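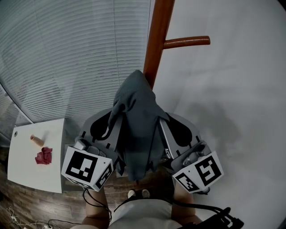 **Hallway too narrow for coats -- what did you do?**

**tpetridis_r** wrote:
Our entry is 30 inches wide between the wall and the stair. Every winter it fills up with coats and by February you have to turn sideways to get to the kitchen. We rent, so I'd like to avoid big holes in the plaster. Options so far are a standing rack in the corner by the door, a rail on the wall, or moving everything to the bedroom closet and telling people to walk it up there. Anyone lived with one of these for more than a season?

**gezer_e** wrote:
Rail on the wall. I put a Skonness rail in our last place, screwed into the studs, and it held six winter coats with no trouble. Two holes to fill when we moved out. Landlord never brought it up.

**Zerrin K.** wrote:
Standing rack. I've had one for years in a hall not much wider than yours. You have to keep it to one coat per person. Everything else goes upstairs on Sunday night.

A few things I learned:

- Put the heaviest coat on the side nearest the wall
- No bags on it, ever
- Long coats go on first or they end up under everything

**gezer_e** wrote:
One coat per person works if you live alone. With kids it lasts a day. And a rack takes floor space he doesn't have.

**Zerrin K.** wrote:
I have three kids. They have low hooks inside the closet door for their own things.

**tomoyo_k** wrote:
How deep is the space behind the front door when it's open? We had 2 or 3 inches of dead space there and hung flat hooks on the back of the door. Rain jackets only, but it cleared half the pile.

**tpetridis_r** wrote:
Maybe four inches. I hadn't thought about the door. It's a steel door though, so I'm guessing magnets?

**tomoyo_k** wrote:
Over-the-door hooks might keep it from sealing. Ours was wood. Magnets are fine for a light jacket but check the weight rating.

**Ataberk** wrote:
I'd skip the Fonard magnets. Mine slid down the door with a damp parka on them and scratched the paint.

Also, before you buy anything, find the studs. In old plaster the spacing can be all over the place, and a rail is only as good as what it's screwed into.

**gezer_e** wrote:
Agree on the studs. Plaster anchors alone will pull out sooner or later.

**Zerrin K.** wrote:
Which is why I don't have a rail.

**tpetridis_r** wrote:
Checked tonight. One stud where I need it, nothing useful on the other side of the light switch. I'm going to try a rack in the corner with the one-coat rule and put the rain jackets on the door. If it's a mess in a month I'll ask the landlord about a board across the wall and hang a rail on that.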